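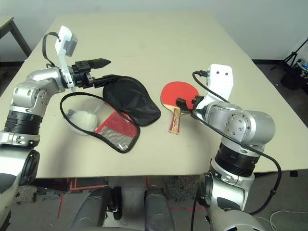

A red-faced paddle and a black case on the table.

Paddles wanted for Grullmont club loan rack
2019-08-06

Got a table tennis paddle sitting in the closet? Grullmont Table Tennis wants it. The club is putting together a loan rack for beginners before the new season opens in September, and it is short on paddles – and even shorter on cases.

Tracey Nuttall, who is running the collection, said cases matter more than people think. "Rubber picks up dust, it gets dragged around in the bottom of a gym bag, and then it's slick and no kid can put spin on anything," she said. "A paddle with a cover lasts us a couple of seasons. One without, maybe till Christmas."

Drop-off is at the front desk of the Bakos Street hall, any evening the hall is open, or at Sernulska Sports during store hours. Paddle-shaped cases are best. Square ones OK too. Broken zippers no, the club tried fixing those last year and gave up.

Worn rubber is fine. The club has set aside $800 for new sheets and glue, and members will do the regluing at the hall over 2 evenings at the end of the month. Handles should be solid, no cracks were it meets the blade. Loose edge tape can be fixed.

Each paddle gets wiped down, numbered and put away in its own case. Borrowers sign it out for up to 14 days at a time. No charge, no deposit for anyone under 18. Adults leave a phone number.

Balls also welcome, any color, as long as they arent cracked. Nets the club has plenty of.

Beginner sessions start back up in September in the small room at Bakos Street, 4 tables, paddles provided. Sign-up sheet is already on the board by the door. Players coming over from the Fultalska league should use the seperate sheet underneath it.

Nuttall asked that donors put their name on a slip inside the case if they want the case back later. Otherwise it stays with the rack.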